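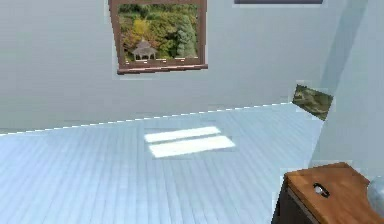

News > Software > Navigation

Latest Robotics Tools Jobs Events

2 min read

Oslow patches planner that got stuck at doorways

Jilelville - Oslow has pushed out a new build of Grovero, its indoor navigation planner, after users complained that simulated robots would stop dead in front of half-open doors. Out now, free to current licence holders.

The old planner treated any door that wasn't fully open as a wall. The new one checks the gap against the robot's width, then replans. Simple idea, took a while. "We had it in one branch in March and then broke it twice," said Archana Bajpai, who leads the planning team.

Testing was all in simulated homes. 3000 runs, door angle changed each time. Failed doorway crossings fell from 43 to 12 percent, the company says. No real-world numbers yet.

One test start point looks across a plank floor to a partly open door, tiled room behind it, teal mesh wastebasket on the tiles.

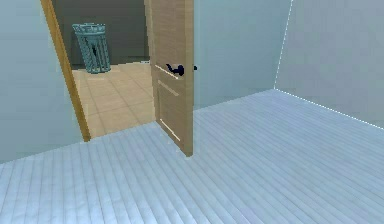
Still to fix

Glass objects. Depth estimates near them are jumpy and the planner sometimes backs off for no reason - Beca Wogan is on that one. Bright patches on floors also cause teh odd false obstacle.

Next build is due in the fall. Bug reports go to the Grovero tracker, logs attached please.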